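# Is anyone else's well test "failing" right after the Stalley guy shows up?

**creekbottom_ed** wrote:

Got a flyer in the mail offering a free water test from Stalley. Filled the little bottle, left it on the porch, and a week later I get a phone call saying my hardness is "severe," my iron is "elevated," and I should sit down with one of their people before the offer runs out. The system they want to put in is $3,747 installed. I asked for the numbers in writing and was told the rep would "go over those in person."

We've been on this well since we bought the place. No smell, no orange stains in the tub, coffee tastes like coffee. Has anybody had one of these tests come back clean?

---

**hardwater_hal** wrote:

No, and I've asked this same question at two county fairs. If the test is free, the test is the sales call.

---

**mrs_pumphouse** wrote:

I'm going to push back a little. We bought from Stalley in November and I'm happy with it. Our water really was hard. The shower heads were crusted up every few months and the dishwasher left a film on everything. Just because they sell equipment doesn't mean they lied about your water.

---

**hardwater_hal** wrote:

> Our water really was hard.

Everybody's water is hard out here, we live on top of limestone. Question is whether it's $3,747 hard. What did they quote you, if you don't mind?

---

**mrs_pumphouse** wrote:

Less than that. $1,626 for the softener, and we did our own plumbing. I'd have to look up the model.

---

**creekbottom_ed** wrote:

So I'm being charged more than double and I haven't even seen a number yet. What's in mine that isn't in yours?

---

**TwoRuts** wrote:

Probably a carbon tank and a UV light. They tried to sell me the same bundle. I asked what the UV was for and the rep said "peace of mind." I asked if my sample had bacteria in it. He didn't know. It was the same kind of bottle you got, sitting out on the porch in the sun, and you can't run a proper bacteria test on that anyway. It has to be a sterile bottle, kept cold, and at the lab fast.

Get a real test before you sign anything. I used Escobedo over in Borkton. They don't sell softeners or filters or anything else, you pay them and they mail you a sheet of paper. Hardness, iron, manganese, nitrate, pH, coliform. Mine cost less than a tank of diesel.

---

**grainbin77** wrote:

How do you know Escobedo is any better? A lab can be sloppy too. My brother-in-law sent the same water to two different labs and the nitrates didn't match.

---

**TwoRuts** wrote:

Fair. Ask whether they're state certified for the thing you're testing, because certification goes item by item. Ask for the method and the detection limit to be on the report. And if a number worries you, pull a second sample on a different day before you spend money on it. I did that with my nitrate and the two came out close enough for me. 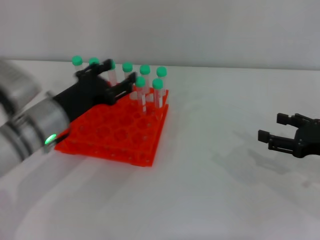

**mrs_pumphouse** wrote:

Okay, but a certified lab still won't tell you what size softener to buy. Somebody has to read the report and turn it into equipment, and most people are going to call a dealer for that.

---

**hardwater_hal** wrote:

It's arithmetic. Grains of hardness times gallons a day, add a bit for iron. The county extension office will do it with you over the phone.

Also, check your hardness units. Stalley told my neighbor he was at 300 and he about fell over. That was parts per million, so between 17 and 18 grains. Hard, sure. An ordinary softener handles it.

---

**grainbin77** wrote:

I still say half the people on this board would be fine with a $40 sediment filter and some vinegar.

---

**creekbottom_ed** wrote:

Update. Called Stalley back and said I wouldn't meet with anyone until I had the results in my hand. They emailed one page. Hardness 367 ppm, iron "present." No number on the iron, no lab name, no date. I've ordered the bottles from Escobedo and canceled the rep.

mrs_pumphouse, if you do find that model number I'd still like it.

---

**mrs_pumphouse** wrote:

It's a Grukon, the smaller one. I'll go down and read the sticker tonight. And 367 isn't nothing, Ed. You may end up buying one after all.

---

**creekbottom_ed** wrote:

I may. I'd want the iron number first.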